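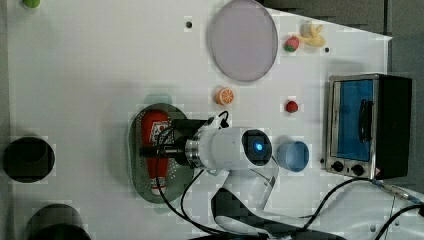
Ticket 63, Trorkwood bench arm: gripper stops short on pick. Opened by Lanying Bai. On Saturday the arm started closing too early on anything lying flat. I tested it over the green tray, with the ketchup bottle lying lengthwise in it, and the fingers shut on air on most tries. Soft items seemed less affected.

Checked so far: finger pads, collar screws, supply voltage. All fine. Rebooted the controller, no change. 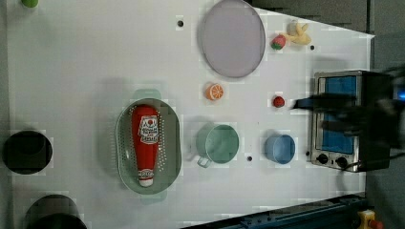

The fault is worse after about 20 minutes of running, so I suspected heat in the wrist joint. Pointed a desk fan at it for an hour. No difference. Height offset in the settings reads 18 and I have not touched it since November.

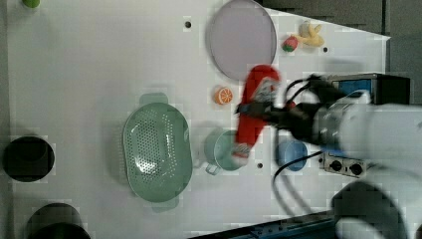 Justthorpe, Sunday, February 22, 2026

Fairweather suggested redoing the table calibration from the drilled holes in the top. Did that. Offset now comes out lower and flat picks are better, but still not every time.

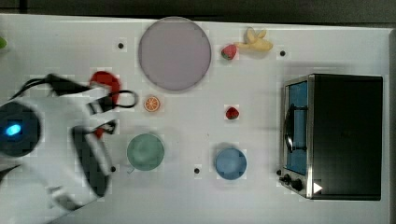 Next job is to swap the wrist cable for the spare from Tromovgate and run the same picks again. Leaving the ticket open.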